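# Clearing the table, very slowly

I have been beaten at clearing a table by a seventeen-year-old, my own mother and once, on holiday, a goat. So when Nkechi Bashir invited me to spend a day with the student robotics club she runs at Rendmont College, and told me that their big project of the year was tidying up after tea, I was on the next train with a packet of biscuits in my bag.

The club lives at the end of a corridor that smells of warm dust and somebody's soup. There are 11 members this year, most of them in the sixth form, and they are working towards the Bosness Cup, a schools' competition held every December in a sports hall in Windis. Each team gets a task from everyday life and has to make a machine do it. Last year it was folding socks (Rendmont came ninth, and they'd like you to know that the socks were very slippery). This time it's crockery. The bowls and cups have to end up in the tray, the tray has to stay on the table, and you lose points for every chip.

"Everyone wanted to do the clever bit first," Nkechi told me, moving a pile of coats so I could sit down. "I made them stack bowls by hand for an hour and write down what their fingers were doing. They hated it!"

I had a go at this myself and I can report that it's horribly difficult. Do you pinch the rim? Do you scoop? At what point do you let go? I wrote "just sort of put it down", and a girl called up from the far bench that "sort of" wasn't a number.

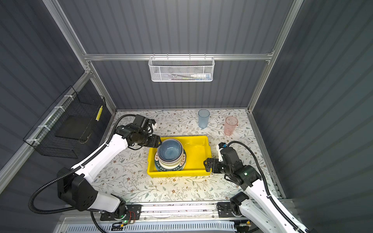
The club's two arms share one rail, and teaching them not to bump into each other took most of the spring. The students drive them by hand first, repeating the same small job over and over, and the recordings go off to be learned from. They had 60 good runs when I arrived and were hoping for a lot more before the holidays. A good run, I learned, is one where you didn't sneeze.

Two of them work together, one to each arm, and the chat between them is lovely. It's all "mine, mine, yours, wait, WAIT" like a doubles match at the local tennis club. The pair I watched had developed a habit of breathing in at the same moment whenever a gripper got near a rim. I found I was doing it too.

Money is tight, of course. The club's whole budget for the year was 2,000 pounds, and a good chunk of that went on a replacement motor from Lombardi, which got lost in the post and then turned up twice. They sent the spare back, which I thought was very honourable of them. The tablecloth argument, on the other hand, cost nothing and lasted a fortnight. Half the club wanted something plain, to make life easier for the cameras. The other half said that real kitchens have flowers in them. The flowers won by one vote.

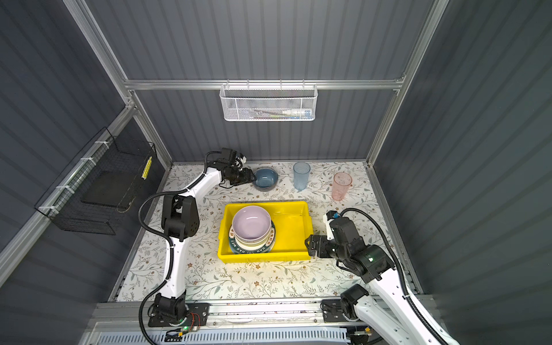
*Tea for two: the tray with its stack of dishes, and a bowl and two cups behind it.*

After lunch they let me have a turn at the controls. I'd love to tell you that I was a natural. I knocked a cup over, then set it upright with my actual hand, which is apparently cheating, and then I spent what felt like a whole school term trying to get hold of a bowl. My best attempt took 73 seconds and moved it about 11 centimetres in the wrong direction. The students were terribly kind and only deleted it once I'd gone to put the kettle on.

What struck me was how little of the day they spent talking about robots. They talked about bowls! Thick rims and thin rims, whether a glossy one is harder to hold, why plastic cups are such a nuisance when you can half see through them. One lad had gone home and measured every dish in his gran's cupboard. She now asks after the project by name and wants to come to Windis, with sandwiches.

I asked Nkechi if she thought they'd win. She laughed and said she'd settle for eighth. Then somebody shouted "yours, yours!" from the rail and she was off across the room, and I went to wash up the mugs, which for the time being is still a job for people like me.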